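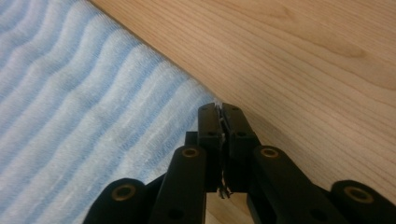 LAUNDRY & LINENS

Fold It Like You're Teaching a Machine

15/04/2018

My towels have been folded badly for most of my adult life, and I had made peace with that. Then I spent a day at Prenonik, a small outfit in Stestbridge where grown people with engineering degrees are trying to get a robot to fold towels, and I came home a changed and slightly insufferable person.

The method goes like this. Somebody takes a hand-held gripper, two flat black fingers on a set of hinged arms, and does the chore with it. No hands on the cloth. The recordings of all that pinching and dragging go to the robot, which is supposed to work out the job from them. The project is called Lindsay. I asked who Lindsay was and got a shrug.

Hamish Ritchie runs the folding side, and his group had just finished comparing two sets of recordings. In the first, people folded any way they liked. In the second, everyone followed the same short routine, starting with a pinch right at the border of the towel, down against the tabletop. The first set had 3,000 folds in it. The second had 173. The robot trained on the small, fussy set made the better stack.

Ritchie is careful about this. It was one kind of towel on one kind of table, and he would like it tried on fitted sheets before anyone gets excited. (I would like it tried on fitted sheets too. I have a drawer he can start with.) Still, I wrote the routine down on the back of a parking receipt, and it works nicely for people.

Start at the edge. Most of us grab a towel somewhere in the general neighborhood of the corner and hope. With only two fingertips you can't get away with that. Put your finger and thumb where the cloth meets the table and take hold of the border itself. Grab an inch farther in and you get a lump, and the lump will follow you through every fold after it.

Drag before you lift. Slide the edge toward you a little until the towel lies flat, then pick it up. A fuzzy towel likes to cling to itself, and lifting first carries the wrinkle into the air, where it's much harder to argue with.

Go with the ridges. If your towel has a raised pattern, wavy stripes for instance, use it. Make the first fold along the stripes and you have a built-in guide. Fold across them and the layers creep.

Let go completely. This was the one that got me. The early recordings were full of people opening the fingers a crack and moving off with a loop of terry still attached, so the finished fold came along for the ride. Open wide, back straight out, then go on to the next corner. I do the same thing with my thumb, it seems, and have for decades.

Deal with the fuzz. Terry sheds, and threads find their way into any gap that will have them. Apolinar Hinojosa, who looks after the grippers, clears the slit between the fingers with an old toothbrush every 12 folds. He used to wait longer, and the pinch got mushy. At home, the same toothbrush does wonders on the lint screen of the dryer and on the hinge side of clothespins. Please label it. I won't go into why.

Use a bare table. A bed is soft, so the edge sinks in and you end up pinching the quilt as well. Plain wood is good. So is a clean counter.

Pick one fold and stay with it. Mine is in half, in half again, then thirds, because that's what fits the Grerkosero shelf unit in my hallway. My husband had a fold of his own, a sort of burrito. We've talked.

As for speed, Hinojosa can do a bath towel with the gripper in 11 seconds. I tried it and quit when the towel was on the floor. The robot is slower than he is and a good deal faster than I was, and it never once sighed.

They plan to start on washcloths in May. If those results are any use to the rest of us I'll put them on this page, next to the piece on getting candle wax out of a tablecloth, which several of you have written in to say does not work on linen. Try it with the iron on low and a brown paper bag, and change the bag when it's greasy.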